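Allo – pacote de cenas simuladas para manipulação em banheiro
Ficha de dados

Resumo
O Allo é um pacote comercial de cenas renderizadas, distribuído pela Mostix, para treino e avaliação de políticas de manipulação com braço fixo. A versão atual contém 1287 episódios. Todos usam um braço com garra paralela, montado em pedestal ao lado do vaso sanitário.

Tarefas
O braço trabalha sobre a tampa da caixa acoplada, com objetos de higiene e distratores – entre eles um frasco com bomba dosadora e uma escova de dentes. 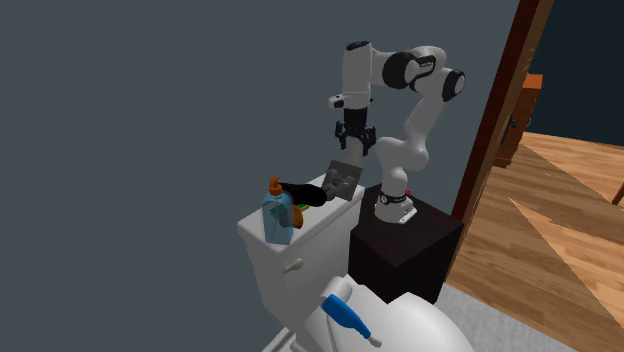
Cada episódio traz estados das juntas, abertura da garra, pose dos objetos e a instrução em texto. São 6 famílias de tarefas; 112 episódios ficam reservados para avaliação e não devem entrar no treino.

Formato e licença
Um diretório por episódio, com metadados em JSON. O leitor de referência, Coline, é instalado à parte. A licença cobre 2 estações de trabalho; uso em cluster exige contrato próprio.

Limitações conhecidas
– Contatos entre objetos finos podem gerar interpenetração.
– Não há líquidos nem objetos deformáveis na física; tudo é corpo rígido.
– O atrito da garra é constante em todas as cenas.
– A transferência para braço real não foi validada. 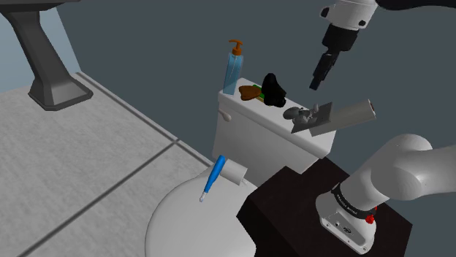 Jin-sol Nam: o atrito constante me atrapalhou mais que a interpenetração. Treinei com o pacote inteiro e a política aperta tudo com a mesma força. Há previsão de expor esse parâmetro por objeto?

Ok-hee Bang: sim, na revisão de outubro. Até lá, o valor global pode ser alterado no arquivo de configuração do Coline, antes de carregar os episódios.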